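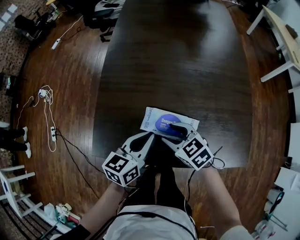

Our project for the fall was about packaging you can read from across a table, and I picked soft, flat packs since they're the ones I'm always squinting at in my own closet. Farzana Memon and I wanted to know which part of a label people catch first, the name, the color or the small print. The Deeyeo pack turned into my favorite of the bunch, because that big purple oval with the white lettering jumps right out of the white and light blue, while the blue text running up the end is the kind of thing you have to tilt your head for (I did, a lot!).

Last updated: September
Reading time: 2 min

We asked six classmates to stand at the end of the table and tell us what they noticed, then come closer and tell us again. Four went straight for the logo. The other two named the colors first, and Saqib Niazi got into a long debate with me over whether light blue is even a color you "notice." I wrote down his answer as "colors" anyway.

The shiny tabletop was a pain. Glare from the lights kept landing on the plastic, so we ended up turning each pack a little before anybody looked at it. If I did this over I'd throw a plain cloth on the table first, and I'd ask people about the vertical text too. We forgot that question completely, and Farzana only spotted it when we were typing up the answers.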